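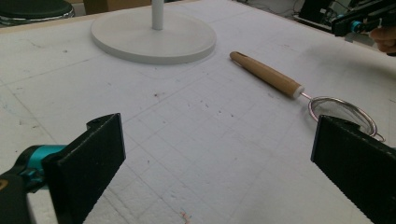
Gripper slips on round handles, student project
Posted March 2019 by Lurdale_lab

Our college robotics club is building a two-finger gripper for the Bemmont student challenge. The fingers are flat pads with a ridged face. Flat-sided items are fine. With round wooden handles (kitchen tools, mostly) the item rotates in the grip as soon as it leaves the table, and the heavy end drops. We ran 60 lifts and lost 40 of them that way. Closing force is already near the limit of the servo. Is it worth changing the pad material, or is this a geometry problem? The rules allow new pads but not a third finger. Entries close in May.

Cuswood3476

Geometry, mainly. A flat pad touches a cylinder along a line, so there is very little to resist twisting. Two things to try:

Grip nearer the balance point. Find it by resting the tool across a pencil and mark it with tape. If you hold the end of the handle, the weight of the bowl or blade acts on a long lever.

Cut a shallow V across the pad face, in line with the handle. You then get four lines of contact. Keep the V shallow or you will lose thin items.

Check as well that both fingers close parallel. Ours toed out under load and only the tips were gripping.

Lozano_b

Softer rubber. Fixed it for us.

tmr3553

Softer rubber helps but it wears, and ours tore at the edge. Do the V first. Change one thing at a time and repeat the same 60 lifts, otherwise you can't compare the results.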